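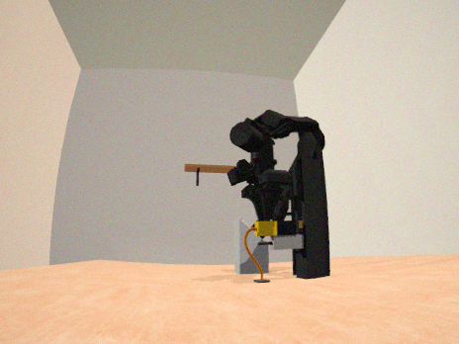
3.2 Simulated workspace and student task
The practical component of the course was carried out entirely in simulation, which allowed each student group to work with an identical arm and an identical room. The task selected for the study required groups to write a controller that brings the gripper to a target position above the floor and holds it there while the remaining joints settle. The workspace in Figure 1 contains more than the target: an orange cable runs from a bright yellow block directly beneath the gripper tips to a flat, dark disc on the floor, and a pale upright box stands behind both. Groups were instructed to treat every object other than the target as an obstacle. The walls were kept plain so that differences in the results could be attributed to the controllers and not to changes in the surroundings.

Figure 1. Simulated workspace used in the student project at Skorkside, with the arm over the object group.

Controllers were written in Stultent, a teaching environment maintained by the second author (Nicholas) and adapted for this course by Nomura and Baek. Stultent exposes joint angles and contact events to the student program but withholds the full object list. Groups therefore had to plan from the starting layout supplied with each assignment. A total of 61 students completed the course and submitted 1,249 valid runs. Each run was limited to 300 seconds of simulated time. Runs in which the program stopped before the first motion command were recorded separately and are excluded from the analysis in Section 4.

The course was divided into two stages. In the first, groups moved the arm by setting joint angles directly and kept a written log of each attempt. In the second, they replaced the fixed angles with a planner of their own design. Logs were reviewed in June by Ikeda and Sasaki, who worked independently and met to resolve differences in scoring. The scoring sheet was adapted from one used in an earlier course at Dumwood and is reproduced in Appendix B. 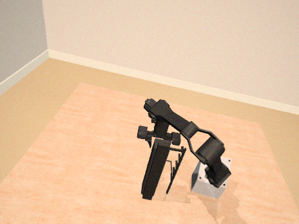
How was a run scored when the arm reached the target but touched an obstacle on the way?
The run was entered as a partial success. It received the full mark for position and no mark for clearance, and the contact event was stored with the joint angles at that moment so that the group could review it before the next submission.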